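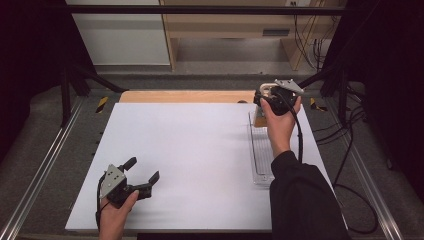 Figure 2. A student at the Killey table with one hand-held gripper in each hand. The clear tray stands on the right half of the white board.

4. The Student Workshop

4.1 Setting and participants

The work reported in this section grew out of an elective project course at Wullow College, where 16 undergraduates spent one term learning how to show a manipulation task with their own hands before ever asking a machine to try it. We had hoped for a mixed group and were very happy to get one: a few students came from mechanical engineering, but many more came from design, education, and nursing, and most of them had never written a line of control code. We mention this early because it shaped nearly everything that followed, from the way we wrote the task sheets to the amount of time we set aside for simply getting comfortable with the tools.

All sessions took place at the Killey table, which the students named themselves and which appears in Figure 2. The work surface is a plain white board laid flat, with a light wooden ledge along its far edge and an aluminum rail running down either side. We tried a patterned surface in the early weeks and gave it up fairly soon, as the students found it tiring to look at and kept setting objects down on the printed lines instead of where the task sheet asked for them. The plain board left them more room to make their own choices, and we have kept it ever since.

4.2 Learning to hold the grippers

Students worked with two grippers at once, one per hand, each with its own cable. In Figure 2 the left gripper is held low over the near part of the board with its jaws wide open, while the right one is raised toward the far edge, above the clear tray. Holding both hands at such different distances from the body was harder than we had expected, and in the course journals it comes up again and again. Several students wrote that their "resting" hand tended to drift toward the busy one (one of them compared it to learning the piano as an adult, which we thought was a lovely way to put it), and we added a short warm-up in which each hand takes a turn staying still.

We also let the students settle the matter of grip among themselves. The first task sheet had a drawing showing the hand wrapped around the handle from the side, and within two sessions almost everybody had drifted to holding it from below. We redrew the sheet.

4.3 Tasks and recording

The main exercise, which we called Drikum after the card game that inspired its turn-taking rules, asked each student to move small objects into and out of the tray, changing hands whenever a partner called for it. Each student completed 52 trials over the term, usually in short blocks with a good long break in between. Recordings were sorted and labeled by the students in Nartey, the course's own annotation tool, and every trial was labeled by someone other than the person who had performed it. This led to some lively talk at the labeling desk about what should count as a drop and what was really only a clumsy placement, and the definitions in Section 5 owe a great deal to those conversations.

Trials in which a cable caught on a sleeve or on the rim of the tray were kept in the set and given a label of their own. The students argued for this quite firmly, and having now worked with the recordings for some months, we are glad that they did.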